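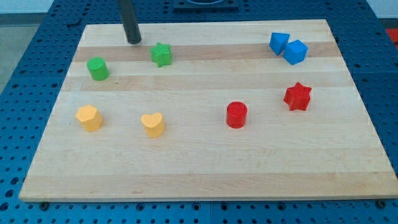 A customer wrote to us last spring that she had given up on making yogurt at home until she took our evening class, and that the trouble all along had been her kitchen, which was too cold overnight. We hear that kind of thing often. Most people who come to us have already tried once or twice and ended up with a jar of warm milk.

About Garnness

Garnness is a small cooking school and culture supplier. We teach people to make yogurt, kefir, sour cream, fresh cheese and a few simple aged cheeses in an ordinary home kitchen, and we sell the starters and basic supplies to do it. We do not sell milk, and we do not make cheese for sale.

How we started

The school began as a Saturday-morning sort of hobby class in a rented church kitchen in Donow, with one stove and two stockpots. The first class was fresh ricotta. The second was also fresh ricotta, as the first had used up all the milk before half the room had a turn at the pot. After a few years the church needed its kitchen back and we moved to our present building on Venter Street, an old bakery with good drains and a floor that can be hosed down.

The bakery ovens were removed when we moved in. The proofing room was kept and is now where we hold yogurt and kefir overnight. It stays at a steady temperature all year with very little help from us.

What we teach

Our classes run in small groups. Everyone works at a stove and takes home what they make. The regular classes are:

Yogurt and Strained Yogurt
Kefir and Cultured Buttermilk
Sour Cream and Crème Fraîche
Ricotta, Paneer and Farmer Cheese
Mozzarella
First Aged Cheese (two sessions)

The aged cheese class starts in March and again in the fall. The second session is held 46 days after the first, when the wheels are ready to be cut. If you can't make the second session we will wrap your wheel and hold it in the cooler for you, but please tell us ahead of time. We have had wheels sit for months with no name on them.

You do not need any experience for any class except First Aged Cheese, where we ask that you have made at least one fresh cheese before, here or at home.

How we work

We use whole milk from nearby dairies and we test every batch before class. We do not use ultra-pasteurized milk for cheese. It will not form a proper curd, and this is the most common reason a home batch fails. It works fine for yogurt.

Our recipes are written by weight and by temperature. We know a lot of families learned to test milk with a finger or a wrist, and that can work well for someone who has done it for years. For a beginner a thermometer is easier. We lend them in class and sell a plain dial model in the shop.

We keep a log for every class: the milk used, the temperature it reached, how long it took to set, and anything that went wrong. There are more than 700 entries now. When a recipe is changed, it is usually something in the log that made us change it — the rest time in our mozzarella recipe has been changed twice that way.

Pladis starters

Pladis is our own line of dried starter cultures. We began packing them when students told us they could not find small amounts, only packets sized for a dairy. Each Pladis packet sets 2 quarts of milk. There is a yogurt starter (mild or tart), a buttermilk starter, a sour cream starter and a general one for fresh cheese. Keep them in the freezer. They will last a few weeks in the refrigerator, but not on a shelf.

The yogurt and buttermilk starters can be carried over from batch to batch by saving a few spoonfuls. Start a new packet when the flavor changes or the set gets thin.

The building

The teaching kitchen is on the ground floor and has a ramp at the side door. The shop is in front. Parking is behind the building, and the lot is shared with the laundromat, so please use the spaces marked with a G. The kitchen gets warm when all the stoves are on. Wear something light, and closed shoes.

Private groups

We take private groups, school groups and clubs on days when there is no regular class. The school program covers butter, yogurt and ricotta, and can be shortened to fit a class period. The fee is $58 per person and covers all milk, cultures and containers. Please let us know about milk allergies when you book, as there is no way to keep milk out of the air and off the counters here.

Class dates are posted at the shop and on the Classes page. Questions about an order or a batch that didn't set can be sent through the Contact page — please include the brand of milk and the temperature you held it at.

Page last updated 26 Nov 2025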